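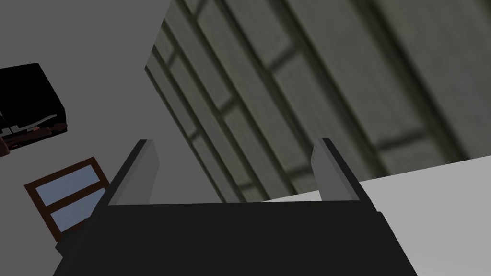

Week 4 notes: trying out grippers in simulation before you touch the real ones

Hi all. I promised I'd type up what I said in class, because I talked too fast and the projector gave up halfway through the second part. These are my own notes with the mumbling taken out. If something doesn't match what you wrote down, trust the handout, and if the handout looks wrong, come and tell me (you'd be surprised how often that happens).

So, the plan for this unit. You have two grippers to compare, the Fetine and the Skukell, both two-finger, both mounted on the same arm model. You'll run each one through 4 tasks in the simulator and write up which you'd pick for each task and why. I don't care which one wins. I care whether I can follow how you got there.

Start with the wrist camera

Most of you went straight to the big overview camera last time, the one that shows the whole kitchen. I get it, it's comfortable, you can see everything. But the overview camera is a terrible judge of a grasp. From over there a finger can look like it's touching a handle when it's a full finger-width off. The wrist view sits just above and behind the gripper and looks out past the fingers, so you see the gap between them and whatever is (or isn't) in it.

It takes some getting used to! The camera turns with the wrist, so as soon as you roll the gripper, the whole kitchen leans over. Cabinet bars run on a diagonal, the window tips, the black appliance off to the left looks like it's sliding off its perch. Nothing in the room has moved. Three people last year filed a bug report saying the furniture had been loaded crooked, and I was one of the people who believed them for an afternoon.

Two habits that help. First, before you move, find one edge in the view that you know is level in the room, like the edge of a pale flat surface, and use that to work out how far you've rolled. Second, write down the wrist angle with every screenshot you save. A wrist picture without its angle is nearly useless a week later.

The other thing to watch is how much of the view the gripper itself eats up. A wide body hides the bottom middle of the picture, and that's exactly where a low object ends up in the last bit of the approach. When you compare the two grippers, compare what each one blocks. Put both at the same pose, save both views, and lay them side by side. People forget this and only report grip success, and then we have nothing to say about why one of them kept missing.

Finger gap and finger angle

We spent a long time on this in class so I'll keep it short. Open the fingers all the way and look at them before you do anything else. Are they parallel? Do they lean in toward each other at the tips? With leaning fingers the tips are closer together than the bases, so the opening you measure at the base is too generous. Measure at the tips. If your object only just fits at the tips, you've got almost no room for error on the way in.

Then close them slowly on nothing and watch where they meet. If the tips meet first, you get a pinch, good for a thin bar, not so good for a mug. If the faces come together flat, you get more contact, but you need more room around the object to get in there. I have a soft spot for the pinchy kind, I'll admit it. You don't have to share it.

About the textures

Somebody asked whether the soft, blurry wood grain matters. For driving by hand, no. You can tell a raised bar from a groove, and that's all you need. For the vision part in June it matters quite a lot, and we'll come back to it then, since a detector that learned on plain gray walls and smooth white surfaces can get very confused by a real room with crumbs in it. For now, leave the lighting on its default setting. Please don't all turn on fancy shadows, the lab machines will crawl.

Controllers

You can drive the arm with the Solanki hand controller or with the keyboard. The Solanki feels better for about everything except small wrist rolls, where I keep overshooting — keyboard taps are dull but they land where you want. Try both on the first task and then stick with one. If you switch halfway, your times don't mean anything.

Socorro Urrego, who ran this lab before me, had a rule that I've kept: do your first 4 attempts at any task and throw them out. You're learning the controls, and the gripper shouldn't get the blame for it. After that, everything counts, including the embarrassing ones. Especially those, please. The run where you drove the finger into the cabinet for ten seconds tells me more than a clean one.

What to hand in

One write-up per pair, no longer than 858 words, not counting captions. Use the Joddale log template from the course folder, it has columns for wrist angle, tip opening, controller and outcome. Under outcome, write what happened in plain words. "Slipped off the handle after a short pull" is great. "Fail" is not.

Add one wrist view per gripper per task. Pick the moment just before the fingers close, even if it's an ugly one.

Last thing: there are 29 of you, so one group will be a trio. Sort it out among yourselves and let me know who's in it. A trio gets the same word limit, sorry.

Handout updated April 2018.

This site uses cookies to remember your settings. By continuing to browse you agree to our use of cookies. Accept | More information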